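The Drarnstead Bake final — was the result fair?
Posted by mallowfan, 2022-12-21
3 minute read
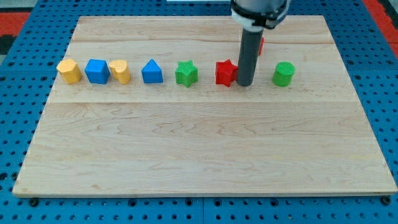

tealeaf58: I've watched every series since it began, and I have to say the right baker won, even if my husband has been sulking about it all evening (he had his heart set on the lady with the plaits, bless her). The lemon tart was lovely and the judges said so.

mallowfan: Lovely, yes, but it was a bit late coming out! They gave a whole extra minute on the clock and I'm sure they didn't do that back in October for the poor chap with the trifle. I don't want to be unkind about anybody, it's only a cake programme, but fair's fair.

kettle_on: Oh, I do disagree, love. The extra minute went to all the finalists, you can hear the host say it just before the adverts. What bothers me far more is the phone vote. Some 800 people on the Galtix page say they couldn't get through at all.

mallowfan: Well, I missed that, I was letting the dog out. I'll watch it again tonight. I still think the trifle man was hard done by though!

tealeaf58: The phone vote only picks the viewers' favourite, doesn't it? It has no bearing on the winner — Kwofie put that on their programme page at the start of the series.

kettle_on: It does say that, you're right. My sister rang three times for nothing and she'd still like her money back.

Contact us | © Mallow Telly Forum | Back to top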